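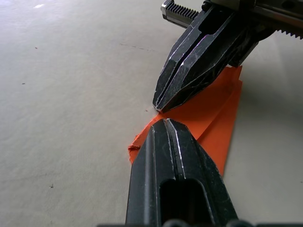 Orange on a beige tabletop.

List home Threads Authors Search Log in

Subject: Re: Life and death collection, second printing
From: Khải Hầu
To: Gistport go list

Trinh Lại wrote:

> I have been through the first half of the booklet with the Custville
> group and we have three complaints. One, problem 50 has two correct
> answers and the booklet gives only one. Two, the corner problems near
> the end of part one mark a position as "alive" when it is really a ko.
> Three, it never says which rules it uses, and for the bent four
> problems that makes a difference. Is there going to be a corrected
> edition, or should we write the corrections in by hand?
>
> Also, are the answers meant to be in the back? Our copies have them on
> the facing page and people can't help looking.

Thanks for going through it so carefully. I'll take these in order.

Problem 50. You are right. The descent on the first line works as well as the placement. I set it up again last night and tried every reply I could find for White, and Black kills either way. The easiest fix is to add a white stone on the 2-1 point so that the descent fails, and leave the printed answer as it is. If you are marking your copies by hand, draw the stone in.

The corner problems. I only found one that is wrong, but you may have seen others, so please send me the numbers. The one I found has White living after the hane, and that overlooks the throw-in. It should say "ko, Black takes first". When I typed up the answers from Plilport's old sheets I copied the result column without reading out the last line or two, so any mistake in the sheets is now in the booklet.

Rules. The booklet assumes territory scoring throughout, and I agree it should say so on the first page. For anyone else reading: under Japanese rules, bent four in the corner is simply dead at the end of the game, whatever ko threats are on the board. Under area rules you can play it out, and normally it comes to the same thing, as the attacker can remove the threats first at no cost. The exception is when there is a threat that can't be removed, such as one in a seki somewhere else. None of the problems show the whole board, so I don't want to get into that in the answers -- a note at the front will do.

The facing pages. That was the printer's layout and I didn't spot it until the boxes came. Part two has the answers at the back. For part one, the Rosser club cover the right-hand page with a sheet of card, and they say it works well enough.

As for a new edition, we printed 500 and most are still here, so it won't be soon. I would rather put out a single page of corrections in November and slip it into the remaining copies. Anyone who already has a booklet can have the page by email.

The full collection is now almost 1000 problems, but only the first 800 have been checked by a second person. If Custville would like to take a batch of the unchecked ones, tell me what strength of player you have and I'll pick out suitable ones. They are mostly side positions and a few capturing races. I can send them as SGF files or on paper. Please don't pass them round outside the group yet, as some of the answers are blank.

Khải

Share 50 shares Reply to list

Previous in thread Next in thread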